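胶带座这一项，我一共录了两轮

2026年2月20日

接着上一篇写。上次说到叠纸盒那一项收尾了，后面换成小文具，第一样就是胶带座。原以为这种几块钱的东西最省事，做完才知道比纸盒麻烦得多。

先交代一下做法。我们这边给Masis攒示教数据，分两条路。一条是人坐在操作台后面，用主从手柄遥控机械臂做动作；另一条是人直接用自己的手做，头上戴相机，从第一视角录下来，后面再把手部姿态提出来，转到夹爪上去。项目里管前一条叫“遥”，管后一条叫“手”。遥控录的数据干净，关节角、夹爪开合都是现成的，就是慢。徒手录的快，动作也自然，可是手指一挡，物体就看不全，后处理的人要骂。

计划是徒手先录2000条，遥控补40条，用来对齐。比例是Overo那边定的，我没参与，只管录。

录的地方在仓库里，桌子就摆在货架旁边，桌面是黑的。黑桌面有个好处，颜色鲜艳的东西很容易分割出来；坏处是透明胶带放上去，边缘时有时无。一卷透明胶带平放着，从上往下看，标注员画的框能差出一圈。后来标注规范里加了一句：透明卷以中间的孔为准，外沿估着画。
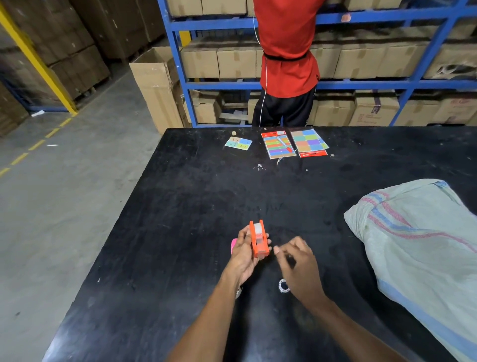

左手握住橙色胶带座，右手捏在旁边

抽胶带这一步，人做起来完全不过脑子。左手把座子握稳，右手拇指和食指一捏一拉，就完了。让机器学的时候，麻烦全在这个“一捏”里。胶带头贴在卷上还是翘起来，翘多高，朝哪边，都会影响手指从哪里进去。我自己录的时候，遇到胶带头贴死的，会下意识用指甲抠一下。这个抠的动作夹爪学不了，所以后来定了规矩，开录之前先把胶带头拉出来一小截，折一下，再开始。

还有一点，刚开始录的人容易做得太快。平时怎么撕就怎么撕，一眨眼就过去了，回放的时候中间只有几帧能用。可是故意放慢也不行，放慢以后手会停顿，停顿的地方模型也会学进去。我的办法是速度照常，只在换阶段的时候稍微稳一下，比如握住之后、伸手去捏之前。这一下不用数秒，自己心里有个“好了”就行。

抽胶带之外，还有一组是拆装。胶带座的外壳能分开，把卷取出来，再放回去，合上。这一组是Tristhorpe的人提的，说他们要看双手配合，单手抓取的数据已经够多了。
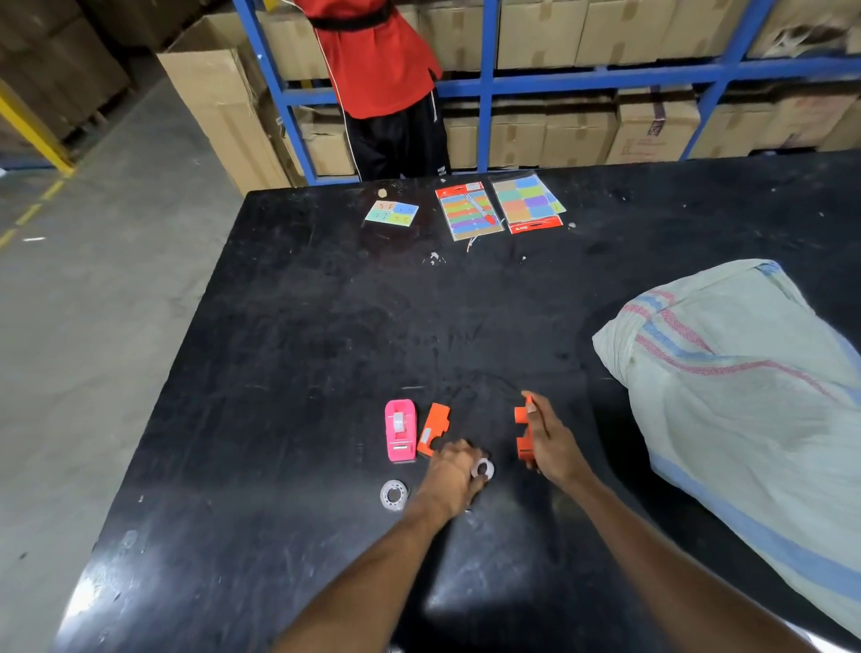
胶带卷在左手，橙色壳件在右手

拆装我分成4段来录：分壳，取卷，放卷，合壳。每一段单独打标签，也保留一条从头到尾连着的。分段的好处是哪一段坏了只补哪一段，不用整条重来。

四段里最难的是合壳。两片壳要对上，手上其实是靠感觉的，轻轻晃一晃，卡进去了手指能知道。相机看不到这个。徒手录下来，画面里只有两只手捏着壳子动了几下，然后就合上了，中间发生了什么，模型没法知道。遥控那边有腕部力传感器，能记下一点，可是操作员坐在手柄后面又没有手感，只能盯着画面试。两边各缺一半。

我试遥控合壳那次，连着失败了21回。要么一片歪了，要么夹得太紧把壳夹变形，松开又弹走。后来换了个顺序，一片平放在桌上不动，另一片从上面往下压，成功率才上来。徒手的那部分也跟着改成了这个顺序，之前悬空合的那些单独归了一类，没有删。失败的那些也留着，Carrasco那边训练判别的时候要用。

几条录制时的习惯，记在这里，换人接手可以看：

桌上其他东西不用清。便利贴、贴纸、编织袋都可以留着，训练的时候本来就需要有干扰物。但是一组录到一半不要挪它们的位置。

袖子撸上去，手腕要露出来。姿态提取那边靠手腕定位，袖口一盖就飘。

低头不要太猛。相机跟着头走，一低头远处就没了，桌子也跟着晃。眼睛往下看，头少动。

胶带粘到手指上了就停，这条作废，重新来。不要甩。

旁边有人走动、在货架上拿东西，不影响，接着录。

关于两种方式哪个好，10月份的时候我觉得遥控才算正经数据，徒手的只能凑数。现在看法变了一些。像抓取、放置、递到另一只手这些，徒手录的完全够用，量又上得去。要接触、要用力、要对准的，还是得遥控，或者干脆握着机械臂的末端拖着教。拖动示教我们只在单臂上试过，双臂一个人拖不过来，两个人拖又容易互相等，还没想好怎么弄。

胶带座先录到这里，合壳那一段数据还不够，要再补一轮。下一样是便利贴，要从整本里揭一张下来，我对夹爪能不能揭得起来没什么把握。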